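Waller Tabletop Set: data card

Version 2, released 9 June 2024. Maintained by Drotora.

This is a set of two-arm tabletop recordings made to test one question: does a policy trained with low, near-table camera views do better at placing objects than one trained on a high view alone? The set is small on purpose. It covers one table and a short list of household items, mostly bowls and boards.

Low and high views of the workspace:
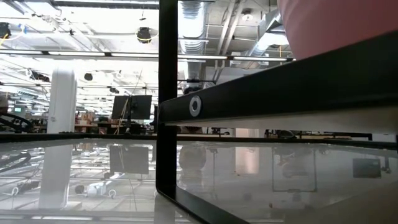
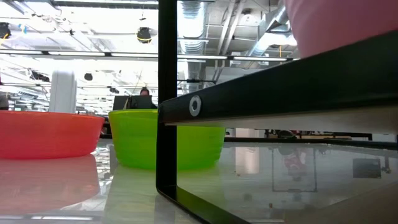
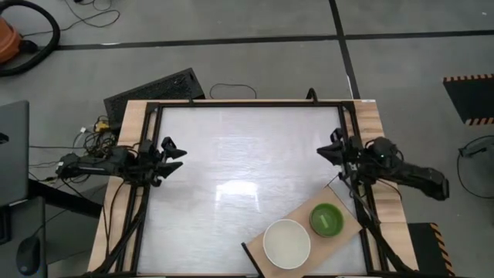
Can I train on the high view only and ignore the low ones?

You can, and the loader has a switch for it. Set views to "high" in the config file and the low streams will not be read from disk. Results with that setting are given below as the baseline.

What is in the set

There are 296 episodes in total. Of these, 42 are held out for testing and should not be used for training or for picking settings. The rest can be split however you like. Our own split file is in the splits folder and uses 30 episodes for validation.

Each episode has:

- video from every camera that was running
- joint positions for both arms
- gripper opening for both arms, scaled from 0 (closed) to 1 (open)
- a short written instruction
- a success flag, set by a person after the episode ended

The instructions are plain sentences such as "put the green bowl on the board" or "move the bowl to the other side." They were written before each episode, so the wording does not always match what the arms did. Where the two differ, the success flag is 0 and the text is left alone.

How it was recorded

All episodes were driven by a person through a pair of leader arms. The cameras did not move within a session. Between sessions some were taken down and put back, and their poses differ slightly from one session to the next. Use the calibration file that sits in the same folder as the episode. Mixing calibration files from different sessions will give you wrong depth at the far rail.

Sessions recorded in March used an older clock sync. The arm readings in those sessions can lag the video by a frame or two. The loader corrects for this by default. To get the raw timing, set fix_lag to false.

Method

The baseline policy, Stasiv, takes the high view and the joint positions and predicts a short chunk of actions for both arms. The second policy, Samer, is the same network with the low views added as extra inputs. Nothing else was changed: same training steps, same batch size, same learning rate. Low views are dropped at random during training so that Samer can still run when one of them is missing.

Result

Samer placed bowls more reliably than Stasiv on the held-out episodes' starting layouts. Most of the gain came from the last part of the motion, when the gripper opens. Stasiv often let go a little too high. The two policies did about equally well at reaching for and closing on an object, and neither was good at objects placed right against a rail.

We ran each policy once per held-out layout. That is a small test, and small differences between the two should not be given much weight. Per-layout outcomes are in results.csv so you can check them yourself.

Known problems

- Shiny tabletop. The surface reflects objects, ceiling lights and parts of the room. Simple color masks pick up the reflection of a bowl as well as the bowl. We did not try to remove reflections from the video.
- Rails and posts in the low views. Parts of the metal frame can block an object for a whole episode. Do not assume every object is visible in every view.
- Bright ceiling. Exposure was fixed per session, and the low views are washed out in the upper part of the picture.
- Background changes. The room was in normal use during recording. People and equipment behind the table differ between sessions.
- Missing streams. Episode 101 has no low-view video. It is kept in the set because the joint data is complete.

Suggested use

The set is suited to work on camera placement, view dropout and two-arm imitation learning. It is too narrow for training a general policy. If you report numbers on the held-out episodes, say which views you used and whether the lag fix was on.

Changes from version 1

Success flags were checked again and a few were corrected. Gripper values are now scaled the same way for both arms. The folder names have changed, so scripts written for version 1 will need new paths.

Contact: Waller data desk, Drotora | © 2024 Drotora | Back to top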